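The Stop Nobody Pressed

by Corina Bucur

I have worked in and around packing benches for most of my adult life, first in my uncle's workshop and later at Sinimwood, where I look after training for the smaller robot cells, and I would like to make a case that is going to sound fussy to some of my friends. My case is that we should write up the dull failures with the same care we give to the frightening ones. I mean a page for each of them, with the time, the names of the people who were there, and whatever was on the bench.

Let me tell you about the one that changed my mind. It was small. If you came looking for a story with an ambulance in it, I am glad to disappoint you.

We had a single arm on a table at the Bunenton site, set up to pick one dark rectangular block from wherever we had put it and move it over to the far side. It had been doing this well for days. Then, on a gray morning with the radiators knocking, the arm came down on the wrong spot, pressed its closed fingers against the table, and kept on pressing. Gyula Virág was standing closest. He had one hand on the edge of the table, because that is how Gyula stands (he leans on everything, doorframes included), and the hand stayed there while the arm pushed. The red button was well within his reach. I was the farther of the two of us, and I had a coffee in my hand, and I didn't press my own button either.

The controller gave up on its own after 14 seconds. I know the number because Noémi Jakab pulled it out of the log that afternoon and read it aloud to us, kindly, without looking up. I would have sworn to three or four.

Now, the technical fault is the part everyone asks me about, so I will get it out of the way. Somebody had changed the table height in the settings by 13 millimeters after a new surface was fitted, and the change had been saved in one place and overwritten in another. The force limit that should have caught the contact had been raised the week before, to stop the arm from tripping on light touches, and it had never been put back. Two ordinary edits by two careful people, neither of them written down where the other would see it. Dezső Szűcs found both before supper and had them fixed the same evening.

What he couldn't fix was the pair of us standing there. I have thought about it a great deal, and I believe we stood there because nothing about the bench looked like danger.
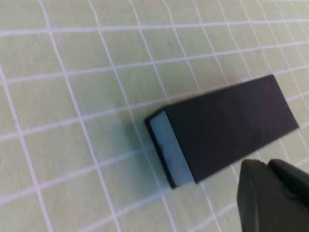
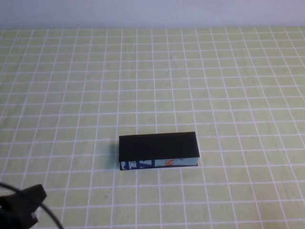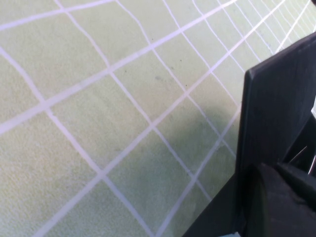 The grid and the black gripper, at the bench.

When I trained on the big palletizers, there was a fence, and a gate with a key, and a yellow lamp that went around and made you feel slightly sick if you looked at it too long. You knew where you were. My first instructor at Stöcker would send you home for stepping over a painted line, and I resented him for it, and I owe him both my thumbs. A small arm on a table gives you none of that. It's the size of something you'd have in a kitchen. You get used to it the way you get used to a neighbor's dog, and you stop watching its mouth.

I've heard the objection to all this many times, most often from Lajos Juhász, who is a good engineer and a patient man and who will, I hope, forgive me for quoting him here. Lajos says that if you make people fill in a form whenever an arm nudges a table, they will soon stop telling you that arms nudge tables. He has seen it happen. He once worked in a place where the near-miss form ran to 19 questions and asked for your shoe size, and in his last year there the number of near misses recorded was zero, which everybody in the building knew to be nonsense.

He's right about the form. I would burn that form with him. But I think he is arguing against bad paperwork, and I am arguing for a habit, and the two of us could probably agree if we sat down long enough. The page I have in mind takes 10 minutes. It asks what the machine did, what you expected it to do, where your hands were, and how long it was before anybody stopped it. There is no box for blame and no line for a signature from upstairs. The third question is the one I care about most, and I have never once seen it on a printed form.

We tried it for a season at Bunenton, starting that September. People were shy at first. The first few pages were all about dropped parts, very proper, with the hands always "clear of the area." Then Gyula wrote his up, the whole thing, the leaning and the frozen button hand and all, and pinned it over the sink where we wash the mugs. After that the pages got a good deal more truthful. One of the night crew admitted he had been reaching past a moving gripper to straighten parts, every shift, for as long as he had worked there – he had assumed it was part of the job, since the person who taught him did the same.

You can't find that in a log. The log has forces and times and joint angles in it, and I am grateful for every line, but it has no idea where a man keeps his left hand.

There are two other things I'd ask for, while I have your attention. One is that a change to a force limit should expire. If you raise it on a Monday for a good reason, it should drop back by itself overnight and make you raise it again in the morning, grumbling. Ornitz, the little shop that builds our fixtures, has done this with its own test arm for ages, and the grumbling lasted a couple of weeks. The other is that people should practice the stop. I mean physically walk up and hit the button while the arm is running, several times, until the arm stopping halfway feels like an everyday event. Half of what held me back that morning, I am a little ashamed to say, was that I didn't want to spoil the run.

Gyula and I do the drill together now whenever somebody new joins us. He still leans on the doorframe while he waits his turn, but he keeps his hands off the table, and I put my coffee on the windowsill before we start.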